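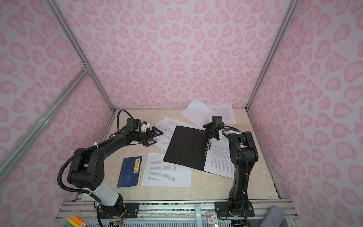
Fig. 4 – Two black arms over a marble-textured board, pink walls on three sides.

Section 4: Your first log collector

I'm going to walk you through this the way I do it myself, so grab a coffee. You'll need Prallix installed already and an admin login for at least one firewall (I'm using a Hornier one, but the menus in the others are close enough).

1. Open Prallix and go to Settings, then Collectors. Click Add.

2. Give it a name you'll recognize at 2 in the morning. I once called one "test" and regretted it for months!

3. Paste in the address of your firewall and pick Encrypted from the drop-down.

4. On the firewall side, add Prallix as a log destination. Save, then go back and press Check link. A green dot should show up in about 17 seconds.

5. Set the daily limit. It starts at 200 megabytes, and I leave it there for a small office.

Note: Don't panic if old entries come flooding in. My first sync pulled 1,758 of them – mostly failed logins from a printer with a stale password.

Caution: Never reuse your own admin password for the collector. Make a read-only account and use that. If you skip this and somebody gets into the collector, they have your firewall too.

6. Turn on alerts last, once you've watched the log for a day or two. Alžběta Hubáček wrote the quiet-hours filter we ship with the February update, and I'd switch that on as well.

If the dot stays gray, restart the collector and repeat step 4.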